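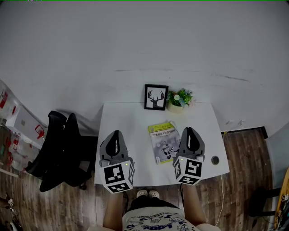
Fig. 3 — White desk against a wall, with a book, picture frame and potted plant on it.

3. Setting up the remote witness terminal (Kerr unit)

For court staff at Graltstead and Ombridge. Do this before the jury comes in. Allow 30 minutes, more if it's a sentencing day and the gallery is full.

3.1 Before you start
Get the matter number from the list. Murder and manslaughter trials have their own login — don't use the general one.
Check the witness is approved to appear by link. Order has to be on the file. No order, no link.
Suppression order? Read it first. Then go to 3.4.

3.2 Connecting
1. Unit on at the wall. Wait for the green bar on the screen.
2. Enter the matter number. No spaces, no slashes.
3. Choose the witness room. Ombridge shows up as "OMB Remote", old name, same room.
4. Press Call. If it rings out, try once more then phone the room on ext. 695.
5. Ask the officer at the other end to say thier name and confirm who else is in the room. Write it on the running sheet.
6. Test sound both ways. Judge's mic, then Crown, then defence, then the dock.

Note: the dock mic is muted by default. Leave it muted until the accused is asked to plead or the judge tells you.

CAUTION: Do not put the call on the public gallery screen until the judge is on the bench. The February mistrial application started exactly this way.

3.3 Recording
1. Stullell recorder on, red light steady. Flashing means no storage left.
2. Say the matter number and the time out loud, e.g. "10.15 am".
3. Press Mark each time a new witness is sworn or affirmed.
4. At a break press Pause, not Stop. Stop closes the file and you'll need a new one.

Error 51 — recorder has lost the room audio. Unplug the grey lead, count to ten, plug back in. Tell the associate straight away so the evidence can be be repeated if need be.

3.4 Protected witnesses
Screen view to Bench Only. Check it yourself from the gallery door.
Use the pseudonym on the running sheet and on the label. Both.
Family of the deceased may be in court. Don't play test clips from the exhibit folder, use the colour bars.

3.5 Closing down
End call. Stop recorder. Wait for "Saved", roughly 3 minutes after a full day. Log out of the matter.
Problems with any of this: Flora Aitken, court technology, Graltstead registry, level 1.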